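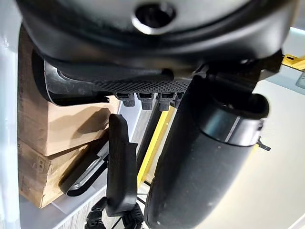 Black tumbler (or bottle, the household is split), grey band, light dusting. Cardboard to the left.

Moving house, part whatever. We have reached the stage where the easy things are packed and what remains is a museum of items that don't go with anything.

Take the tumbler. Large, matte black, silvery band near the top, little clip sticking out of the side. It won't go in with the glasses. Too tall for the mug box. I put it down as "kitchen" on the list and was told, quite firmly, that it is "outdoors".

Kerstin says it's a bottle. I say tumbler. We have been together long enough that this took most of an evening.

The list, by the way, is a spreadsheet. It was meant to stop at 100 rows. It is at 582, and one of them says "misc misc".

Dust update: I was going to wipe the thing before packing it. Then I remembered that everything else I own is going in as is, and it seemed unfair to single one out.

Joanne Tunstall from downstairs has moved 3 times in as many years and has views. Her main one is that you should never pack anything you can't name. By that rule I'd be leaving with a kettle and a duvet.

On boxes. I ordered 40 from Plostia, flat, "easy assembly". They are fine boxes. Brown, corrugated, box-shaped. The tape that came with them sticks to itself, my sleeve and the cat, in that order, and to cardboard only if you beg.

Stacking two is all right. Stacking three is where you find out which one you filled with cushions.

People keep telling me to label on the side and not on the top. I have labelled on the top. I'll be lifting boxes off each other until February to find the tin opener.

Current labels, copied faithfully:
KITCHEN
KITCHEN 2
HEAVY
BOOKS (HEAVY)
NOT KITCHEN
K'S, DON'T OPEN
CABLES I SUPPOSE

"Cables I suppose" has had more added to it than any other box. I own a lead for a Zorkel radio that died when I lived in Tapley. I do not own the radio. I wrapped the lead in tissue paper.

Someone's asked what the clip on the side of the tumbler is for. Good question. Attaching it to a rucksack? I've never attached it to anything. It has caught on two pockets and a curtain.

Ingvar Dalsgaard (brother-in-law, van, opinions) rang to ask how much there was to shift. I said "not loads". There was a pause in which I could hear him booking the bigger van.

He also asked whether the sofa comes apart. Everything comes apart, Ingvar.

Kerstin has now suggested packing socks inside the tumbler to save space. This is the sort of thing you read in a magazine. I said nobody wants a drink that has had socks in it. She said it's a bottle.

Tried a pair anyway. Thick winter ones. They went in beautifully and I'm not at all confident about getting them out.

To the person asking: yes, I could just carry it to the new place in my hand. I've thought about that. I would be arriving at my new front door, first impression on the neighbours, clutching a large black cylinder full of socks.

Decision made. It gets a row of its own on the spreadsheet. Category: "vessel". Kerstin has agreed to "vessel" on condition that it's reviewed once we've unpacked.

It's going in NOT KITCHEN, next to the bathroom scales and a lampshade. If anyone has a spare roll of tape that behaves like tape, I'm in until six and I can pay you in cables.

Contact | © Packing It In, 22 Nov 2021 | Back to top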